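Minutes of the Saturday Robot Builders' Club
Regular meeting, 2021-07-24
Minutes taken by Orysia Sirko

Present: Wendelin Thaler (chair), Mahsa Alipour, Reto Aebischer, Wanda Mercado, Orysia Sirko, and eight of the student members, which is a very nice turnout for the middle of summer. Two parents stayed through the first half and were given the good chairs.

1. Opening and last minutes

Wendelin opened the meeting a few minutes late so that the bike people could get out of the heat and have some water. The June minutes were read and accepted with one correction: Mahsa's workshop was on wiring and strain relief, and I had written "training relief," which several people said they would also like to attend. My apologies to Mahsa, and the corrected page is in the binder.

2. Money and supplies

Reto reported that we have $236 in the club account after the spring bake sale and the purchase of the new bench supply. Out of that he asked for $41 to replace the worn connectors and buy two more rolls of the good tape (the cloth kind, please, as the plastic kind leaves glue on everything). Agreed by all. Wanda asked whether we could also start putting a little aside for entry fees so we are not passing the hat the week before, as we did last year. Everyone liked this, and Reto will bring a simple plan to the August meeting.

Wanda reminded us all to write it on the sheet when something is taken home. She is missing a hex key set and would dearly love to have it back, no questions asked.

3. Grorix entry: the grocery task

This took up most of the meeting and I have tried to get all of it down, with thanks to the students for slowing down when I waved my pen at them.

For those who were away in June, Grorix is the name the students chose for our entry in the fall contest, and the task we picked is produce handling. The rules ask the arm to take soft and firm items out of a crate and set them down without harm. The team is Mahsa as mentor with four students, and Wendelin helps when the control code gets grumpy.

Mahsa spoke first and said how proud she is of the group. They have spent their time on leafy things, which she called the hardest item on the list by a good stretch, and she would much sooner have them struggle with it in July than in October.
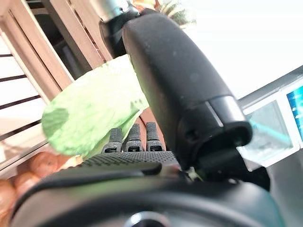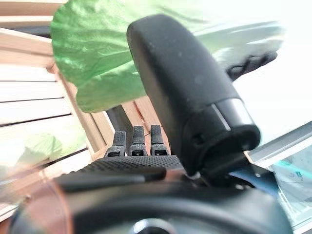
The question of how hard to squeeze got the longest talk of the day. The students have two settings so far, a gentle one called Dratetti and a firmer one called Jovaretti (both names came out of a long car ride, I am told, and I have checked the spelling with the team). Dratetti treats lettuce kindly but gives up too easily on anything with some weight to it, and Jovaretti is the other way around. Reto wondered if the trouble was less in the force than in where the hand meets the item, and he pointed to the three short fingertips standing side by side and the dotted, grippy surface of the palm they rise from. His thought was that a leaf is so broad next to those fingertips that they only ever get a say over a small part of it, and the rest is free to fold or drape wherever it pleases. One of the students said they had been aiming for the middle of the leaf every time and had never tried coming in near the thick end by the stem. There was a happy noise around the table at this, and it is now the first thing to try.

Wanda asked about cleaning, as she always does, and quite right too. Bits of produce and grit will work their way into a textured surface if we let them. It was agreed that the palm and fingertips get brushed with a dry soft brush at the end of every session, then wiped with a barely damp cloth. No sprays near the hand, please.

Light was the next thing. Mahsa said the wrist camera has a hard time with the glare, and that the pale parts of a leaf wash out when there is something very bright behind them. Both pictures show this and she passed them around so people could see how much of the background goes nearly white. Ideas from the table were:

- turn the whole setup a quarter turn so the bright side is behind the arm
- hang a bedsheet or an old shower curtain to soften the light
- lock the exposure and leave it alone for the whole session
- train in the evenings, which was not popular with the parents

Wendelin suggested doing the first and third together, but on separate days at the start so the team can tell which one did the good. The students will try it and write down what they find. He added, in his kindly way, that "it was better today" is not a result, and that he would like to see a page with tries and drops on it.

There was some back and forth on whether to keep the crate where it is. Reto likes it close, as the arm has less distance to travel. One of the younger students worries about the hand catching on the slats on the way out, and said so very clearly, which I want to note because it was her first time speaking up at a meeting. Mahsa agreed that it was a fair worry. For now the crate stays and the exit path will be raised, and if there is any contact at all with the wood the run counts as a fail on our own sheet, even if the contest judges might let it go.

Last on this item, Wendelin offered the use of the Thaler family garage for two extra practice days in August. It has good power and a fridge for the lettuce. Accepted with great thanks! A parent will need to be there both days, and a sign-up sheet is going around.

4. Beginners' group

Wanda reported that the beginners have finished their line followers and are itching for the next thing. She would like to start them on a simple two-finger gripper made of cardboard and string so that they can see what the older ones are wrestling with. Reto has a large box of servos at home that he is willing to sort through. There was a short talk about whether the beginners could come and watch a Grorix session — the team said yes, as long as they stay behind the tape line and as long as somebody other than Mahsa is in charge of snacks.

5. Other business

The side door is sticking again. Wendelin will bring a plane and see to it before next time.

Orysia (that's me) asked for a second person to help with minutes when I am away. Mahsa's older student kindly put up her hand, and I will sit with her next time and show her where everything is kept.

A vote of thanks was given to the family that has been bringing us produce from their garden.

6. Things to do before the August meeting

Reto: order connectors and tape, bring the plan for entry fees, sort the servos.
Mahsa and team: try the stem-end grasp, turn the setup, then test the locked exposure on a different day, and keep the page of tries and drops.
Wanda: cardboard gripper parts for the beginners, new sign-out sheet by the cabinet.
Wendelin: side door, garage days, look at the raised exit path with the team.
Orysia: type these up, send them to everyone, and fix the June page on the club site as well.

The meeting closed a little before noon and a good many of us stayed on for sandwiches. If I have left out anything you said, or put it in someone else's mouth, please tell me and I will gladly set it right before these are accepted.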